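Rivside plant moves to single-grade marking tape

16th June

Jirel will stop selling its two separate grades of low-tack marking tape and replace them with one product made at its Rivside plant. Orders for the old grades close at the end of November. Stock already held by distributors can be sold without relabeling.

The existing grades are listed in the Jirel catalog as Bench and Floor. They use the same creped paper backing and differ in the weight of the adhesive coat. Bench has the lighter coat and is meant for short jobs on smooth, sealed surfaces. Floor has a heavier coat and a slightly wider slit tolerance. The company said customers often bought one and used it for both purposes, with edge lift on rough surfaces in one case and leftover adhesive in the other.

The replacement has a coat weight between the two. It will be sold under the name Atel, which Jirel has used until now only for its masking paper. Rolls will come in the same widths and on the same core size, so existing dispensers will fit. Blue remains the standard color. The yellow version of Floor is dropped.

Removal testing was carried out by the Hauksdóttir laboratory on 74 surface samples, including painted board, sealed wood, kraft paper and coated steel. Strips were applied with a weighted roller, left at room temperature and pulled back at a fixed angle and speed. The recommended time in place is up to 6 days on sealed surfaces. On uncoated paper the laboratory recommends removal on the day of application, as fiber pull increased with every further day. The report does not cover outdoor use or surfaces in direct sunlight.

Crossed strips were tested separately. Where one strip passes over another, the upper one sticks to the backing of the lower one and has no contact with the surface beneath. On a layout with many crossings, the strips laid last should be pulled first. Pulling a lower strip while the upper one is still down tends to tear the backing at the crossing and leave short fragments. The report also notes that wrinkles formed during application became lifting points sooner than flat sections of the same strip, and that cutting with a blade gave cleaner ends than tearing by hand. 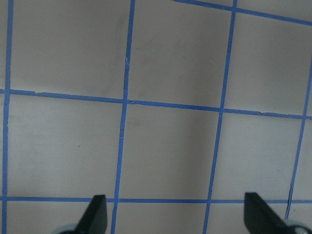
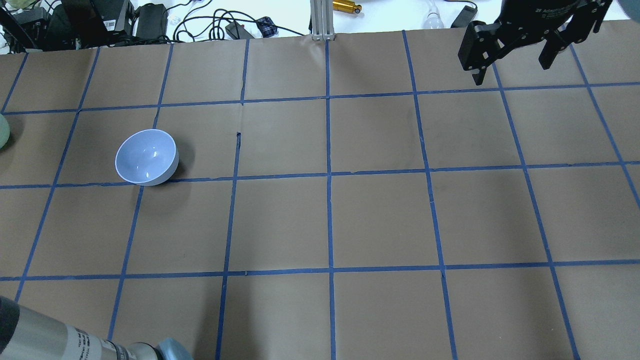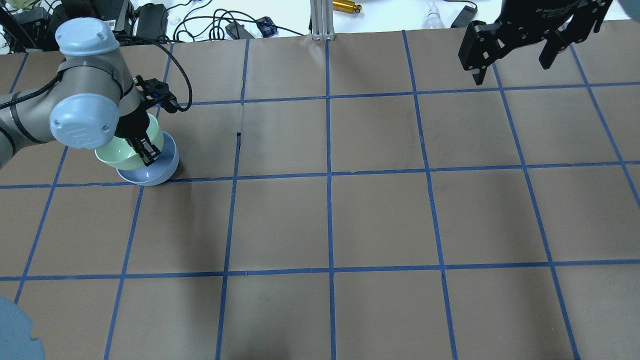

Grid layouts in blue.

The change also affects packaging. Cartons of Bench currently hold fewer rolls than cartons of Floor, and the two are stacked to different heights on a pallet. Atel cartons will use the Floor dimensions. Jirel has published new pallet weights for freight customers and advises warehouses to check rack labels before the first delivery.

The slitting line at Rivside will be reset for the new product in two stages. The first stage allows a run of 2000 rolls per shift, rising to 3000 when the second rewinder is in service. No change in staffing is planned. Minimum order quantities stay as they are, and list prices will be issued with the next catalog.

Customers with standing orders for either grade will be moved to the nearest Atel width unless they cancel in writing. Custom-printed rolls are handled separately and remain available on the Floor backing until current printing plates are retired.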